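Anyone settling into a new country this summer will know the feeling of a kitchen table vanishing under letters, and we had lots of you asking about it after our June conference on residence and work permits!

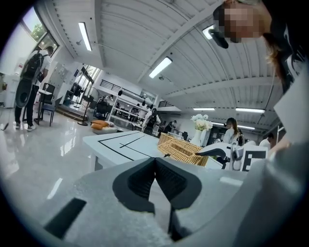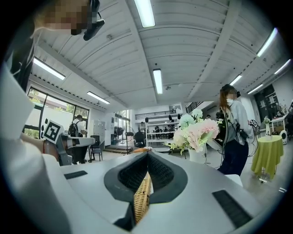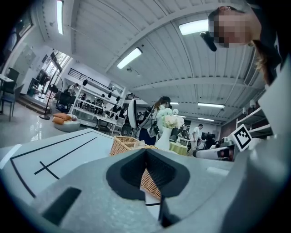 *Woven basket, second and third pictures.*

Keep 2 folders, one for the permit office and one for everything else (school, doctor, rent). Write the date of arrival on each envelope in pencil, and clip it behind its letter. Receipts fade quite badly on a sunny windowsill, so copy them early. A drawer is fine, and so is an old biscuit tin, as long as the whole household knows where it lives. Passports go back in the same place every evening, please, even when you're tired.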